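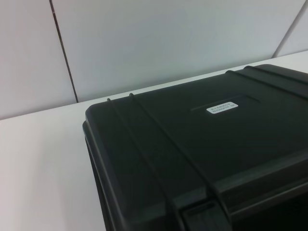
Schwarzer Hartschalenkoffer auf weißem Tisch

Instrument als Aufgabegepäck - Koffer reicht oder lieber verschicken?

kofferfisch38
Juni 2019

Hallo zusammen, muss schnell gehen, sitze zwischen zwei Terminen. Ich spiele Klarinette und ziehe im Herbst für ein Jahr nach Durnby. Flug mit einmal Umsteigen. Klarinette selber kommt natürlich mit in die Kabine, aber dazu kommt noch die Bassklarinette, und die geht laut Airline nicht als Handgepäck durch. Zweiten Sitz buchen ist mir zu teuer, hab nachgefragt.

Hab einen Hartschalenkoffer, schwarz, Kunststoff, innen Würfelschaum zum Rauszupfen. Das Originaletui passt nicht rein, also müsste ich die Teile einzeln in den Schaum legen. Und da bin ich mir unsicher. Reicht Würfelschaum für die Klappen? Die Mechanik am Unterstück ist letztes Jahr neu justiert worden, 662 Euro, das will ich nicht gleich nochmal zahlen.

Außerdem:
- Schloss dran oder nicht? Die einen sagen unbedingt, die anderen sagen die Sicherheitskontrolle knackt es eh auf.
- Was ist mit der Kälte im Frachtraum? Holz, kein Kunststoff.
- Alternativ Spedition. Hat jemand Erfahrung mit Grikgate? Die bieten Instrumentenversand an, Abholung an der Haustür. Preis hab ich noch nicht.

Wert liegt bei 2000 Euro, gebraucht gekauft. Hausratversicherung zahlt auf Reisen wohl nicht, jedenfalls hab ich die Bedingungen so verstanden.

Danke schonmal!

blattschrauber

Kurz und der Reihe nach, bin auch im Stress.

Würfelschaum: geht, aber nicht allein. Die Würfel geben auf Dauer nach, vor allem wenn du schmale Stege zwischen den Teilen stehen lässt. Mindestens drei Würfelreihen zwischen zwei Teilen lassen. Und ganz wichtig, die Klappen dürfen nicht das Gewicht vom Korpus tragen. Also die Mulde so zupfen, dass das Holz aufliegt und die Mechanik frei bleibt. Klappen, die in Ruhe offen stehen, mit Korkstreifen oder gefaltetem Seidenpapier unterlegen und ganz locker fixieren. Kein Tesa! Der Kleber geht auf die Versilberung, kriegst du kaum wieder runter.

S-Bogen und Mundstück raus und mit in die Kabine. Die passen in jeden Rucksack. Der Bogen verbiegt am leichtesten und ist einzeln schwer zu bekommen. Blätter auch.

Schaum oben nicht vergessen. Wenn du den Deckel zumachst und leicht schüttelst, darf nichts klappern. Wenn du drücken musst, damit er zugeht, ist es zu viel, dann liegt der Druck auf der Mechanik.

Kälte: Frachtraum ist meistens nicht so schlimm wie alle tun, schlimmer ist das Rumstehen auf dem Vorfeld. Nach der Ankunft Koffer zu lassen. Mehrere Stunden, besser über Nacht. Ich hab das in Stodau mal nicht gemacht, gleich ausgepackt und eingespielt weil abends Probe war - Riss im Oberstück, 13 Zentimeter. War eine A-Klarinette, nicht mal alt. Seitdem warte ich.

Trocken transportieren, also am Tag vorher nicht mehr spielen oder wenigstens ordentlich durchwischen. Feuchtigkeitspäckchen nur wenn du sicher bist, dass es nicht ausläuft.

Schloss: kommt aufs Land an. Mit TSA-Schloss machst du nichts falsch, für Strecken ohne USA ist es ziemlich egal. Zettel oben reinlegen, auf Englisch, dass das ein empfindliches Instrument ist und wie rum die Teile liegen. Wird manchmal sogar gelesen.

Fotos vom Inhalt machen, von jeder Seite, direkt vor dem Abgeben. Falls was ist, noch am Flughafen melden, an der Gepäckermittlung, und schriftlich bestätigen lassen. Hinterher von zuhause ist mühsam.

moll_und_dur

würd ich nie aufgeben. kabine oder garnicht. meine kollegin hats in zwei taschen aufgeteilt, ging durch

querstand

Zu Grikgate: hab im April ein Fagott damit verschickt. Abholung kam einen Tag zu spät, sonst alles ok, Instrument heil angekommen. Die wollen aber einen festen Außenkarton um den Koffer, steht ziemlich versteckt in den Bedingungen. Ohne Karton keine Haftung. Polster zwischen Karton und Koffer musst du selber besorgen. Und frag nach der Haftungsgrenze, die Standardsumme war bei mir viel zu niedrig, ich musste 38 Euro drauflegen.

Versicherung: Hausrat kannst du vergessen, es gibt eigene Instrumentenversicherungen, die gelten oft weltweit. Aber Aufgabegepäck ist bei manchen ausgeschlosen oder nur mit Hartschale drin, also vorher anrufen und die Antwort per Mail geben lassen. Wertnachweis brauchst du auch, bei gebraucht gekauften am besten ein kurzes Gutachten von der Werkstatt. Die haben ja nach der Justierung eh alles in der Hand gehabt.

Wenn der Umstieg knapp ist, würd ich verschicken. Beim Umladen passiert am meisten.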